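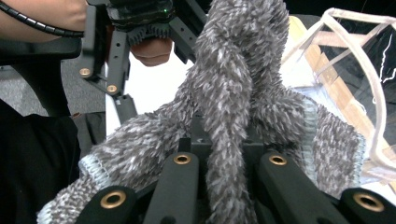 Wernstead, 24 February 2019 – Knitwear maker Kindell will add a sweater to its Lenden range in September. The fabric is a shaggy knit in charcoal, mid gray and off-white, with ribbed edges in light blue. It will be sold in 38 stores and by mail order.

"People asked us for something thick that they could wear around the house," said Yabsira Jemal, head of design at Kindell. "We tried 19 yarn blends before we picked this one."

A first run of 448 pieces is planned – 200 of them are set aside for mail order customers. Care labels will advise washing the sweater inside out and drying it flat.

Store owners who would like a fabric swatch can write to Pentti Oksanen in the Kindell sales office.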